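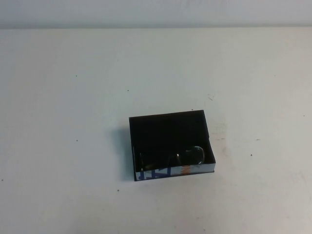

August 23, 2025

Equipment plan, picking cell 2. Budget request has to be in before the December freeze, so getting the numbers down now.

Dark-on-dark remains the case that drives the spend. A glossy dark cylinder in a matte black tray gives us highlights to segment on and little else. Depth drops out over most of the body. Any camera we buy gets judged on that first, white table second.

Quotes in hand:
Jakab: stereo head with projector, 3 week lead time, mount included.
Nendunell: time of flight, cheaper, no loaner unit. Leaning no.

Peta controller has 2 free ports. One goes to the camera, one to a switched light bar. Nothing left for the second gripper, so either an expansion card or we push the gripper to next year. Preference is to push.

Pikgate license covers the current seat only. Ask whether a second cell counts as a new seat. Get it in writing.

Consumables: suction cups, 107 on the shelf per the stock sheet. No order needed.

Open: diffuse dome vs. bar light. Try the dome from cell 1 before pricing one. Wipe down the tabletop first, specks show up as false blobs at low threshold.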